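Call for participants: table setting and sorting study
Reading time: 2 min

Kallorden is looking for 20 adults to take part in a study of how people arrange small everyday items on a table. Sessions run in February at the Sonum building, second floor.

You will sit or stand at a white table and put a few things where you think they belong. The items are ordinary ones: a tangerine, a red chili pepper, a yellow pear shape, a pen in a mesh holder. You then explain your choices in your own words. There are no right answers.

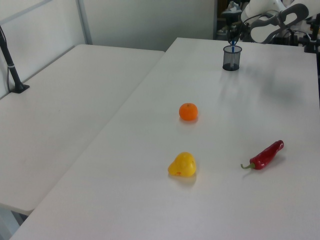
What a session involves

Each session has 14 short rounds with a break in the middle. In some rounds you start with everything spread out. In others there is one piece of fruit near you and you decide what goes next to it. We write down the final layout and the order you worked in. Please don't eat the items - some are used again in the next session.

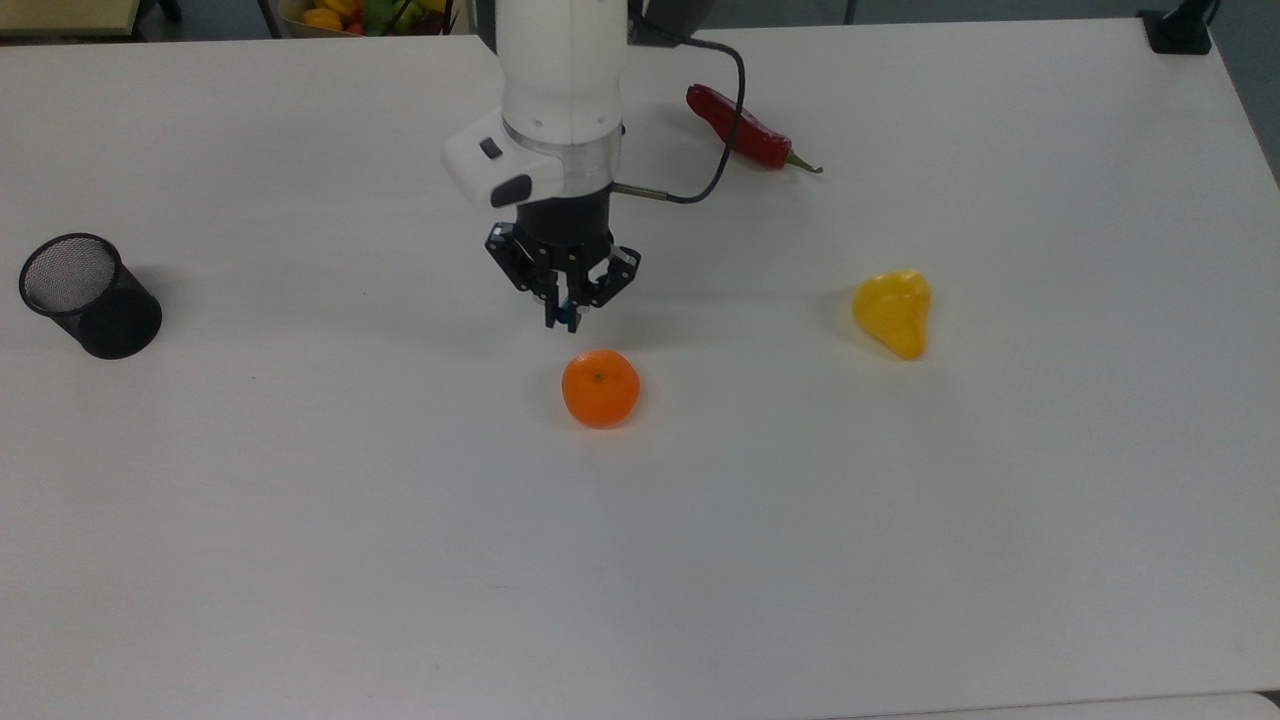

Kallorden Notices, p. 5

Who can apply

You should be 18 or older and able to read short instructions in English. Left-handed people are especially welcome, as we have had few so far. If you took part in the Kudo drawer study last fall you can still apply. Tell us in advance about any allergy to citrus or peppers.

Payment and how to sign up

Participants receive a Gustinetti grocery card at the end of the session. Parking is free behind the building. To apply, leave your name and the times that suit you at the Sonum front desk, or write to the study office. Calls go out on Monday to those selected.

Comments (3)

tablefour: Can two people from the same household sign up?

Kallorden study office: Yes, but you will have separate sessions.

mjr_88: Is there an elevator? Second floor is hard for me - I use a cane.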